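The Cable Was Two Inches Too Short

Noemí Magaña talks about the wrist fault that stopped a two-armed cell at Gedcombe
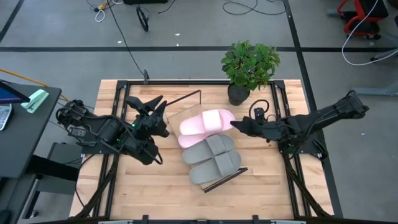 Noemí Magaña has run the two-arm cell at Gedcombe since it was put together, and for most of that time the faults she dealt with were small ones. A gripper would miss. A shoe would slide off. In March the left arm dropped out in the middle of a move while the right arm kept going, and the two came closer together than they were ever supposed to. The cell is a table with a black metal frame bolted around the work area and an arm on each side, reaching in toward each other. The job is sorting and racking footwear, and the slides on the little rack in the middle, two pink and two gray, are typical of what it handles. "People look at sandals and think, how bad can it be," Magaña says. "The sandals were fine. It's two arms in a small space, and one of them had stopped telling us where it was."

The task that day was one the cell had done many times. One arm steadies the rack or the lower shoe, the other takes a shoe by the edge and moves it. The arms share the space over the rack, and the control software, which the team calls Lumitz, works out where each can go based on the position the other one reports.

At 3:40 in the afternoon the left arm's wrist joint lost its connection for less than half a second. The joint came back by itself. When it did, Lumitz accepted the last position it had on record as if it were current, and it wasn't. The arm had sagged while the joint was out.

"So now you have a plan built on a wrong number," Magaña says. "The right arm comes across because the software thinks there's a gap. There was a gap on the screen. On the table there wasn't one."

The grippers hit. It was a light hit, by her account, a click more than a crash. The tip of one finger was chipped and a shoe went on the floor. Magaña was standing at the desk and pressed the stop. Her colleague Aksel Kárason was closer. He had been about to reach in and straighten the rack.

Kárason does not make much of it. "My hand was at the edge of the table," he says. "I hadn't gone in. I'd like to say that was training, but I was waiting for the arm to finish because it's annoying when it bumps you." He says he has reached in at other times when he should not have, and that he put this in the report.

The report was written that evening and went to Golnar Mazandarani, who handles safety for the whole Gedcombe building. She shut the cell down until further notice. It stayed down for 39 days.

Magaña thought at first it would be two or three. "I figured a bad connector. You swap the connector, you run it overnight, you go back to work." They swapped the connector. They ran the same moves for two nights and got no dropouts. On the third night they got one, in the same joint.

What followed was slow. Azadeh Taheri, who had done the original wiring, went back through the logs for every dropout on either arm, including ones too short to have stopped anything. There were 1286 log files. She had expected a scatter. "It was all the left wrist," Taheri says. "And nearly all of it was when the wrist was rolled past a certain angle with the arm stretched out. So it was mechanical. I was relieved, because I'd been worried it was my code on the board."

The cause was the cable. The loop at the left wrist had been cut two inches shorter than the one on the right, during an earlier repair, because that was the length of cable they had in the drawer. It was long enough for nearly everything the arm did. At full reach with the wrist turned, it pulled on the plug. The plug did not come out. It shifted enough to break contact and then settled back.

"I cut that cable," Magaña says. "There's no mystery about who did it. I remember thinking it was a bit tight, and then I moved the arm around by hand and it looked okay. I didn't move it all the way out and turn it. That would have taken me ten seconds."

Mazandarani takes a different view of what mattered. A short cable is a normal mistake, she says, and someone will make another one. What bothered her was that the cell could lose track of an arm and carry on. "A joint goes silent and comes back, and the machine's response is to assume nothing happened. I wouldn't accept that in an elevator. I don't see why I'd accept it on a table where people put their hands."

She gave the team a list of 4 items and would not sign off until each was done. Any dropout on either arm, however brief, now stops both arms. After a stop, a person has to bring each arm back to a known position before the program will run. The cables on both arms have a written minimum length, checked with the arm at full stretch. And nobody reaches over the rails while the drives are on.

The last one caused the most argument. The work involves a lot of small corrections, a shoe turned the wrong way or a rack knocked out of line, and powering down for each of them eats time. Kárason estimated it would cost them an hour a day. He still thinks so. Magaña says it is closer to half that, and that the rule has made them set the rack down properly in the first place.

There was some trouble with the first item as well. With every dropout counted as a stop, the cell would barely run for the first few days. Short silences that had never mattered before now froze everything. Taheri found that several came from an overloaded hub, not from the arms, and replaced it. After that the stops became rare enough to live with.

Govside, the company that supplied the frame and rails, was asked whether the arms could be mounted farther apart. They could, but then neither would reach the middle of the rack well, and the idea was dropped. Eshun, a smaller shop that makes the gripper fingers, sent a replacement for the chipped one with a softer tip. Magaña is not sure about the softer tip. It holds a strap better and wears faster.

Before the cell went back into use, Mazandarani asked for 400 runs with the arms passing each other at full reach and no person inside the tape on the floor. Taheri added a few where she pulled the wrist plug on purpose through a length of string. Both arms stopped each time. "The string was Aksel's idea," she says. "We'd been discussing a relay box and a script, and he went and got string."

Magaña has changed some of her own habits. She keeps a reel of cable now so that the drawer does not decide the length. Any repair gets written on a sheet with the name of whoever did it and the name of whoever moved the arm through its range afterward, and those have to be two different people. She says the sheet is dull and gets filled in most of the time. When it isn't, Mazandarani sends it back.

Asked if she trusts the arms less than she did, Magaña thinks about it for a while. "I trust the stop more," she says. "Before this I'd never seen it do anything. I watch the cables, though. When the left arm goes out long I look at the wrist – I'm not even looking at the shoe."

The cell is back to its normal hours. The next planned change is a second rack, which will mean both arms working farther out than they do now, and Taheri has already asked for the cables to be measured again before anyone moves the rails.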